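4.2 Upkeep of the fingers and wrist cameras

The supplier's handbook for the two-arm cell at Stusthorpe treats the gripper fingers as parts that need no attention between yearly services. We were not persuaded. A finger that has shifted slightly on its mounting block still opens and closes, the controller reports no fault, and the error turns up later as a poor grasp, where it is easily blamed on the software. Earlier work on the Leka cell (Zupan and Rusu) put most failed grasps down to planning, but the authors do not say when the fingers were last checked, and we could find no record of it in their supplementary files.

Our own routine is plain. Before a block of trials the gripper is opened wide over a clear patch of table and the wrist view is saved. Both tips must show in that view, at much the same height. The screw in each finger is then tried by hand with a short driver. We do not use thread lock, although the handbook allows it, as it hides a screw that is starting to work free. The cables at the cameras are checked last, with the arms held over the table (Figure 9).

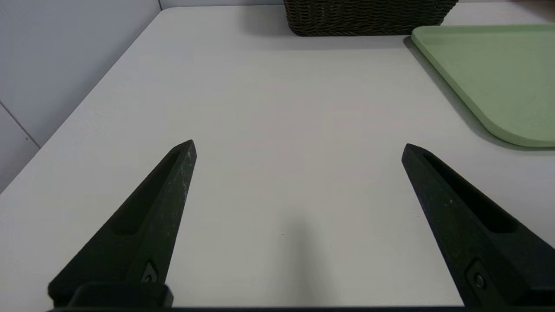
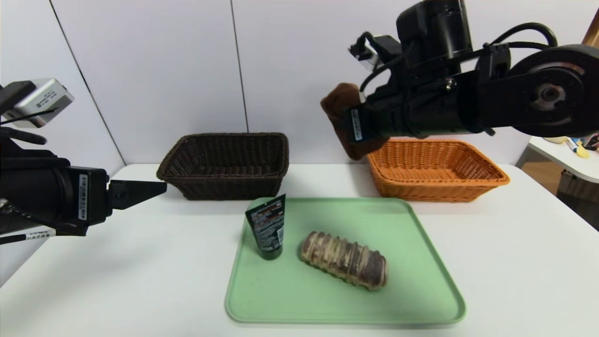 Figure 9. The cell at Stusthorpe, with the white table and objects used in the trials. First panel: wrist view, fingers open. Second panel: view from the head camera, both arms over the table.

The handbook gives 3000 cycles as the life of a finger pair. How that number was reached is not stated. Our first pair was taken off after 556 cycles, when Halilović found that one tip no longer met the other squarely; the second pair went well past that with no change we could measure. Two pairs are too few to argue from, and we would ask readers to treat the printed figure with the same caution.

Nor do we claim much for the saved wrist views. Cruickshank compared 13 of them by eye, without being told which came from before a finger change, and sorted several wrongly. A small turn of the camera in its clip looks very like a small turn of the finger. The views are useful for catching gross faults, such as a finger fitted to the wrong side of its block, and we keep them for that purpose only.

Cable wear is harder to judge. Brivico, who service the cell, replaced one camera cable in June after the picture dropped out twice in a morning. The old cable passed every bench test we gave it. It may have been sound all along, with the fault in the plug, and the log kept at the time does not let us say which.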